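Notes, memory errors talk, Vestcombe, 2023-06-02

Slide 1. Title. Leave it up while people sit down. Slot is 40 minutes including questions, so stop at slide 11 no matter what.

Slide 2. Scope. Single-bit errors in main memory on ordinary office and lab machines. Servers with ECC come in at slide 8. Do not get pulled into rowhammer. If asked, say it is a separate talk and Imre Borbély has given it.

Slide 3. Terms. A fault is the physical defect or disturbance. An error is the wrong value that gets read. A failure is what the user notices. Most faults never get as far as a failure, because the bad cell holds nothing important or gets overwritten before the next read. Say this slowly. Half the arguments about error rates are people using one word for all three.

Slide 4. Soft and hard. Soft: the cell is fine, the value changed, a rewrite clears it. Hard: the same address fails again under the same pattern. In between are the intermittent ones, which depend on temperature, timing margin or what the neighboring cells hold. The intermittent ones take up most of the repair time.

Slide 5. What the user reports. Archive fails its checksum, second try passes. Compiler crashes on a file it compiled an hour ago. Browser tab dies. Reports almost never mention memory. At Skella the tickets were filed under disk, graphics and "other," in that order. Show the ticket table, don't read it out.

Slide 6. Testing. One pass of a pattern test finds stuck bits and address line faults. It does not find much else. Intermittent faults need several passes, with the case closed and the machine at working temperature. Our rule at Honen is an overnight run. If it logs an error, note address, expected value, read value, pass number. The XOR of expected and read tells you which data bits differ, and a single repeated bit is a strong hint toward one chip or one contact.

Write the XOR example on the board. Do it in hex. Last time I did it in binary and lost the room.

Slide 7. Isolating. Power off at the wall. Reseat first, then retest before swapping anything. Reseating clears a fair share of the faults, and if you swap and reseat in one step you have learned nothing about either. After that, one module at a time, same slot. Then the good module through each slot. Label modules with tape, never on the contacts. Return XMP or EXPO profiles to default before calling a module bad. A module that fails only at its overclocked profile is out of margin, and the memory controller may be the limit.

Slide 8. ECC. Standard code corrects one bit and detects two per word. Corrected errors are logged, and the log is the useful part. Read the log. Machine 17 in the Priedītis rack logged 1036 corrected errors on one module before anyone opened it. Every one was at the same row. Pause here for the graph.

Slide 9. Replacement threshold. There is no agreed number. We replace on any uncorrected error, and on corrected errors that repeat at one address after a reboot. Isolated corrected errors at scattered addresses: leave alone, keep watching.

Slide 10. Non-ECC machines. No log, so the policy has to be different. Checksums on anything archived. Memory test at intake and after any hardware change. DDR5 on-die ECC covers the array inside the chip and does not cover the bus, so do not let anyone sell it as a full substitute.

Slide 11. Questions. Leave the picture up. Spare slide on refresh intervals is number 16 if someone asks.
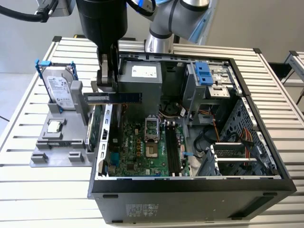

Cirilo Gallegos: On slide 9, I would count the uptime between corrected errors as well as the address. We had a module that never repeated an address but logged more every week, and your rule would have kept it in service.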